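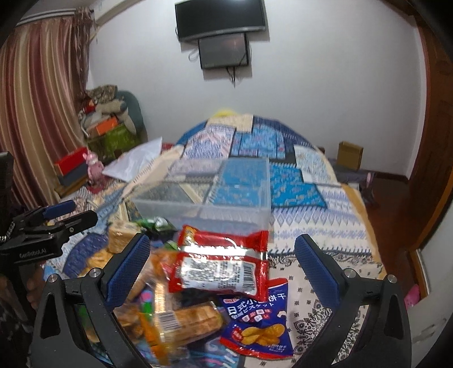 Snacks and the clear storage box on the bed

Minutes - Snack Box Group, Maldonado House
Posted August 19, 2024, by the group secretary
3 comments | 11 shares

Present: 14 members, which is our best turnout since May! Two sent regrets. Last month's minutes were approved with one fix (the pantry shelf is on the second floor, not the first).

1. Bedroom snack boxes
Lots of happy talk on this one. The group agreed that every guest bedroom gets its own clear plastic box with a lid, so visitors can see what's inside without digging. Sorting on the bed works well and we'll keep doing it that way - you can spread everything out over the quilt and see the whole lot. Wafers and crackers go in last so they don't get crushed. The blue bags of little Japanese-style biscuits got a special cheer, and several people asked for more of them.

2. Boxes and budget
We have 42 boxes on order from Hevberg. The price came in at almost $300, well under what we set aside, so the rest goes to snacks. Agreed, all in favor. Delivery is to the side door.

3. Labels
Long discussion. Flimusell sent sample labels and they look great, but they peel if you wipe the box down. Members liked the bigger print. We'll ask for a stronger glue and look again next time. Until then, masking tape and a marker.

4. Dates and allergies
Check the date on each packet before it goes in. Anything with nuts goes in a separate bag with a note on it. If the small print is in a language you can't read, set the packet aside and ask at the desk. Opened packets stay out of the boxes, please.

5. Ovach wing
Those rooms have no shelf space, so the boxes will go under the beds. One member offered to measure the gap this week. Carried over.

6. Other business
A request for more salty things. Yes! Bring ideas to the next meeting. The kettle question was put off again.

Meeting closed at 8:40 p.m. Next one is in the upstairs lounge, same time.

Contact: front desk, Maldonado House | © 2024 Maldonado House | Back to top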